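Gripper comparison testing
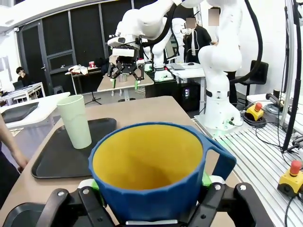
Gripper comparison testing is the practice of running two or more robot end effectors through the same set of grasps under matched conditions, so that differences in the results can be put down to the hardware or its settings. It is used when selecting a gripper for a new cell, when replacing a discontinued model, and in research where data from different arms must be combined. The term is normally limited to mechanical hands with two or more moving fingers. Suction tools are tested in a similar way but are scored differently.

Background

Early trials of industrial grippers were concerned with closing force and service life, both measured on a bench without an arm. These figures remain part of most data sheets. They say little about how a gripper copes with household objects, whose walls may be thin, tapered or curved, and whose position is seldom known to the millimetre. From the time that low-cost collaborative arms became common in laboratories, testing moved towards complete grasps carried out by the arm, the hand and the camera together.

One written procedure in use is the Lestotbridge protocol, drawn up by Fabian Moser and Vinzenz Ammann for the handling laboratory at Lestotbridge. It was first applied to drinking vessels and later extended to cutlery, boxes and folded cloth. The laboratory repeats its reference series each August.

Types of gripper compared

Parallel grippers move both fingers along a straight line, and the fingertips stay at the same height throughout the stroke. This makes the approach easy to plan. The stroke is limited by the width of the body, and a large stroke calls for a large body.

Linkage grippers carry each finger on a set of pivoted bars. They open wide for their size and fold into a compact shape. On many designs the fingertip follows an arc, so that the contact point moves forward or back as the hand closes. The controller must correct for this, or the fingers will meet the table when picking up flat items. Some linkage designs are underactuated: the finger bends around an object once its lower part has met resistance.

Soft-fingered grippers use moulded fingers that bend under load. They tolerate errors in position but give a less repeatable hold, and the held object may swing when the arm stops.

Fingertip pads are treated as a separate variable. A soft pad on a stiff finger often changes the outcome more than a change of gripper body does, and results recorded without the pad type are of limited use.

Test objects

Mugs and cups are widely used. A mug can be held across its outer wall, by the rim with one finger inside, or by the handle, and each hold loads the fingers in a different way. Faceted walls give flat areas for the pads but reward correct alignment; if the pads land across an edge, the mug tends to turn in the grip until a flat face is found. Tapered plastic cups tend to slide towards their narrow end when squeezed, and metal cups offer low friction and show up weak closing force early.

The full Lestotbridge set contains 28 objects. Each is weighed before a series and again after it, as chipped or dented items are withdrawn. Objects are presented on a tray or straight on the tabletop, and the two presentations are reported separately. A raised tray edge restricts low approaches, which affects wide-bodied hands more than narrow ones.

Procedure

A series consists of 32 attempts per object and gripper. The object is placed by hand on a marked position, with its rotation taken from a printed list. The arm approaches, closes, lifts, holds for 10 seconds and sets the object down. A grasp counts as successful if the object stays within the fingers for the whole hold and is released upright. Objects which slip but are not dropped are recorded as a separate class.

The following are kept constant within a series:

Arm model and payload setting
Approach speed and lift height
Camera position and exposure
Closing speed
Room lighting

Closing force is either fixed at a common value or set to the maker's recommended value for each gripper. The two methods answer different questions. Common force compares geometry and pads, while recommended force compares the products as supplied. Moser and Ammann advise stating which was used in the heading of every results table.

Where several arms run side by side, each has its own emergency stop within reach of the operator. Placing and removing objects is done with the arm halted.

Camera placement

A camera fixed to the wrist moves with the hand and always sees the fingertips from the same angle. This suits the checking of contact, and a change in the object's position between the fingers can be read directly from the images. Its main weakness is that a held object of any size fills much of the view and hides the surface beneath it. A fixed camera keeps the table in sight but may be blocked by the arm. Many set-ups use both — the wrist view for the grasp and the fixed view for the approach.

Changing the gripper alters the distance between the lens and the fingertips. The hand-eye calibration must be repeated after each change, even where the mounting plate is the same.

Controllers

Grippers are driven through the arm's own tool connector or from a separate controller. The Widmer interface box and the Tekari controller are both used at Lestotbridge. The Widmer unit passes simple open and close commands with a force limit. The Tekari unit reports finger position during the stroke, allowing a missed grasp to be found before the lift begins. A comparison that mixes the two should allow for their different delays, as a late close signal can be mistaken for poor grip.

Reporting

Results are given as a success rate for each object, not only as an overall figure. In one series with a Grandow linkage gripper the overall rate was 86 per cent, but failures were concentrated in thin-walled cups held near the rim. The same hand with softer pads was then tested as a separate entry.

Reports normally list the gripper, pad material, firmware version, force setting, controller and camera arrangement. Cable routing is sometimes added. A stiff cable can pull on the wrist at the far end of its travel and shift the fingertips by a small but measurable amount.

Limitations

Scores depend on the object set and on the skill with which the approach was programmed, and figures from two laboratories cannot safely be placed in one table. Wear is also hard to include: pads polish with use, and a gripper tested first in a long series may meet cleaner objects than one tested last. The Lestotbridge protocol deals with this by alternating grippers after every object, at the cost of more frequent calibration.

See also

End effector
Hand-eye calibration
Parallel gripper
Underactuated hand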